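Farnlow Duckling Plates, set of two

Small round plates for breakfast, cake and little appetites

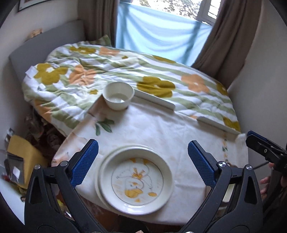
We've had a soft spot for the Farnlow duckling ever since it joined our nursery tea range in January, and judging by the notes you send us, so have plenty of you! It sits right in the middle of a plain white plate, drawn in thin outlines with patches of yellow-orange, and there's a fine gold ring running round it near the inside edge. The raised rim is a real help with peas, runaway crumbs and anything with gravy.

The two plates stack one on top of the other, so they take up next to no room in the cupboard - handy if yours is as crowded as mine. They look very sweet on a flowery white tablecloth too, and they needn't be kept for children.

Please wash them by hand with a soft cloth, and keep them out of the microwave on account of the gold. We'd also steer clear of scouring pads, as the duckling is printed and deserves gentle treatment.

Item number: 1693
Sold as: two plates, both with the duckling
Price: £14 the pair
In stock: 81 sets

Bowls and cups are sold separately, under Gover. If you'd like your set gift wrapped, pop a line in the order notes and I'll see to it myself.

Hanane Younis, Brernmont Tableware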